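Two-arm robot on the garment sorting table – what happens to the people already on it?

Posted by Fanider, 2 March 2026

I work in a laundry that does sports kit and towels. Management are trialling a two-arm robot to pick up items and sort them before folding. There are 47 of us on days and we've been told no jobs will go, but not much else. Has anyone been through this? What did your shifts look like after?

Jurnudeck

We went through it at a hotel linen place. Sheets were fine, shirts were a pain. Anything twisted or bunched up took the arms far longer than a person. Before it came in, we each did 90 pieces an hour. Afterwards two of us stood by the machine sorting out whatever it got stuck on, and the rest moved to packing. Less lifting, but duller, and you can't chat the same way. Ask now who gets trained on it and whether the pay changes – ours didn't until the union asked.

Fan

depends on the boss tbh

Davard

Get the targets in writing. Ours went from 100 to 40 a head on the hand table, which sounded great until they cut the hand table to one shift. Also ask who is allowed to stop the arms and where you're meant to stand. Part of my job now is watching one arm hold up a red and white piece while the other comes in with its fingers open.

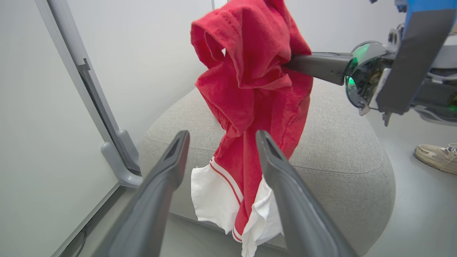
Related threads

Shift changes after new machinery
Can I refuse retraining?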